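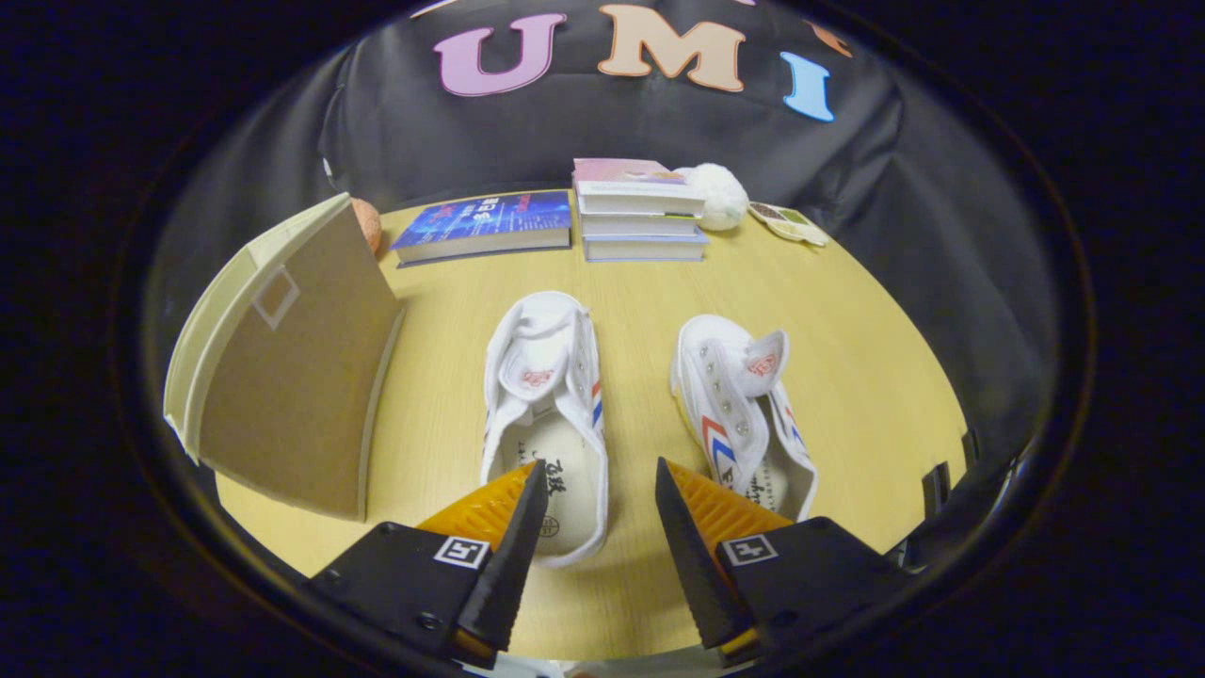
**Figure 2.** White canvas shoes, which one respondent in Gemanport called "a thing you are always just about to wash".

### 4.2 Intending to clean

The respondent's phrase is a better definition than the one we had drafted, and we adopt it for the rest of this section. A garment or pair of shoes is *pending* if its owner agrees that it ought to be cleaned, says that it will be, and goes on wearing it. Pending items sit outside the two states that most surveys of household laundry allow for. The Foulkes questionnaire, on which ours is based, offers "clean" and "in the wash" and leaves no room for the chair in the bedroom.

We sent the form to households in Gemanport and in the villages along the Clollari valley, and had 1,039 back in a state we could use. A further batch had been filled in by children, some of them very thorough. Respondents were asked to name one item they had meant to clean in the past month and to say what had stopped them. Shoes were named by 18% of households. They came well behind coats and slightly ahead of curtains, a category we had not asked for but which people wrote in the margins with some feeling.

Canvas shoes raise a difficulty that leather ones do not. Leather is wiped, and wiping can be done in a hallway with one's coat on. Canvas has to be washed, and washing means first settling a question on which households turned out to hold firm and opposing views, namely whether shoes may go in the machine. Those in favour described it as obvious. Those against described the noise. In several homes both positions were held by people who shared a machine, and here the shoes tended to remain pending for longest, as each side waited for the other to leave the house.

White canvas makes matters worse in one respect and easier in another. The dirt shows sooner, so the intention is formed sooner. Against this, owners of white pairs were quicker to decide that a certain amount of grey was part of the look. We had expected this view mostly among the young. It was held at all ages, and most strongly by people who had recently tried bicarbonate of soda.

Time did not seem to be the obstacle that respondents said it was. The most common reason given was "too busy", yet when asked how long the job would take, most put it at about 20 minutes, drying apart. Many of the same respondents reported having ironed tea towels that week. We do not accuse anyone of anything. Ironing a tea towel can be started without deciding anything, and we suspect that this explains more of our results than any measure of free time.

The findings differ from those of the Noseron study, where shoes hardly appear. That survey was carried out in July, in a seaside town, and its authors note that a good share of their sample was wearing sandals. Our own forms went out in November, after a wet month, and the figures for coats in particular should be read with that in mind. We return to curtains in Section 5.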